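Contents > Part 2 > Chapter 4 > Planning an equipment purchase

4. Planning an Equipment Purchase

A budget for automation begins with the task. The purchasing team at Grandau first listed each operation done by hand, then asked which tools it required. Hand-held grippers were entered separately from robot arms, as the two are seldom replaced in the same year. 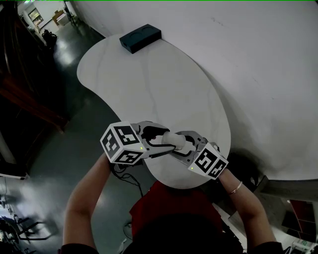

Running costs deserve their own line. Grandau set aside 1,385 euros for cables, spare fingers and repairs, and allowed 58 hours for staff training. Quotations from two suppliers, Flulix and Wavell, were compared over the full period of use.

Related sections
4.1 Purchase or lease
4.2 Comparing quotations
4.3 Case study: Triệu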